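Tumetti Packing Automation Project
Progress report to the Trustasar Fund
Reporting period ending July

1. Where the project stands

The grant pays for a trial of robot carton folding at the Tumetti packing site and for the staff time needed to run it. Both work cells are now built and powered. The first was accepted early in the period. The second was held back by a late delivery of mounting rail from Marchetti and is still being set up.

Up to the end of July the first cell had made 3087 folding attempts. These are logged automatically, and the log counts every start, including the ones an operator stopped. We have not yet agreed with the line supervisors on what counts as a usable carton, so this report gives no success rate. A definition will be in place before the next report.

2. What has changed on the floor

Before the trial, carton folding was done by hand at the head of the packing line, in shifts of 5 people. It is the job most often named in our injury log, mainly for wrist and thumb strain, and it is the job people most often ask to be moved off.

During the trial, two people per shift have been released from folding to work with the cells. They load blanks, clear jams, restart the arms after a stop and write down what went wrong. The other three still fold by hand. Line output depends on them, and it will for some time.

The released staff kept their pay grade. Several have asked whether cell work will be graded higher, as it involves more training and more paperwork. We think the question is fair. It has gone to the site manager and we expect an answer before the autumn rota is set.

The hand folders raised a different point. With two fewer people at the head of the line, breaks were harder to cover, and in the first weeks some were taken late. We moved one person across from labeling in the mornings. Labeling is now tight after 2 p.m. — this is not solved.

3. Training

Operators complete 3 half-day sessions before they work at a cell without a trainer. The second session was rewritten after staff told us it spent too long on software menus and too little on jams. It now takes place almost entirely at the cell.

4. Technical work

Most effort went into the small gift cartons used for the Tisanness tea range. They come in several colors, and the flaps have to be raised in the right order or the tabs will not meet.

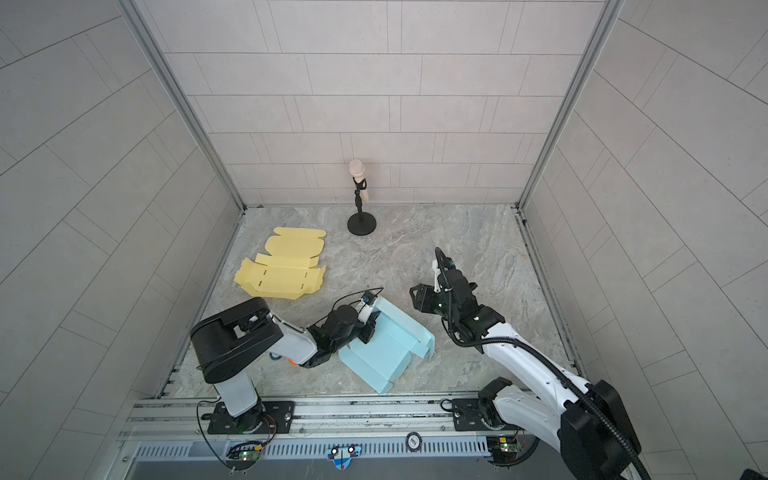 The usual trouble is a flap springing back before the next one is up. Operators noticed that blanks stored near the loading door behaved worse than blanks kept inside, and we have moved the pallets. We have also slowed the arms for the first two creases. This costs time on each carton, but the operators prefer it and stops are easier to clear.

5. Spending and next period

Spending is within budget apart from rail and fasteners, which ran over. We ask to cover this from the travel line, where little has been used.

In the next period we will finish the second cell, agree on the carton definition and repeat the staff survey. No further people will be moved off hand folding until break cover is settled.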